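How to Coil and Box Cables for Long Storage

Zachary Fortin
Last updated 26/03/2019

Cables stored under tension fail early, usually at the strain relief. The method below applies to power leads, USB leads and audio cables up to 30 feet. It does not apply to fiber.

What you need

Hook-and-loop ties
Die-cut mailer boxes, one size throughout
Labels and a permanent marker
A covered work table

Step 1. Clear and cover the table

A cloth or mat keeps connectors from scratching and stops the coil from sliding. A worn cover can still be used if the damaged area is kept away from the connectors.
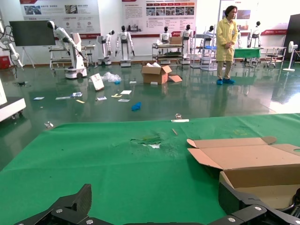
Step 2. Inspect and wipe

Unplug both ends. Run the full length through a dry cloth and feel for flat spots, cuts and stiff sections. Set aside any cable with exposed shielding. Sticky jackets can be cleaned with a little isopropyl alcohol – test a short section first.

Step 3. Find the natural coil

Hold one connector in your weak hand and let the cable hang. Most jackets have a memory from the factory spool and will fall into loops of a certain size. Follow that size. Forcing a smaller loop puts twist into the conductors.
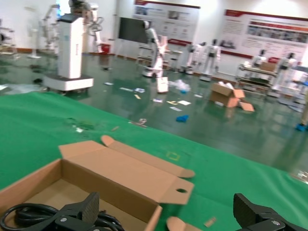
For cables over 10 feet, alternate overhand and underhand loops so that the twist cancels out. Short leads can be looped one way only. Fasten the coil with 2 ties on opposite sides, snug enough to hold but loose enough to turn with a finger. Do not use rubber bands, which break down and mark the jacket.

Step 4. Box and label

Place the coil flat. If it has to be pressed down to close the lid, use a larger box.

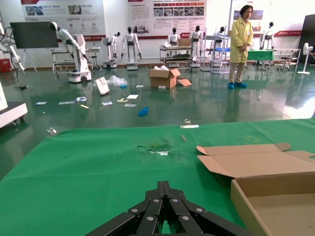
Write the label before closing. I use a shelf number followed by the cable type, for example 453 USB-B or 719 IEC. The Nellus label stock holds up well; the Bronden sheets curled by July and had to be replaced.

Step 5. Close and shelve

Fold the side flaps in first, then the lid, and push the tabs fully into their slots. Tape is not needed on a die-cut box.

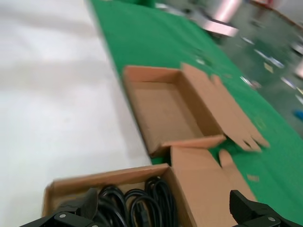 Stack no more than four high, away from heaters and direct sun. Open each box once a year, loosen the ties and recoil anything that has taken a set.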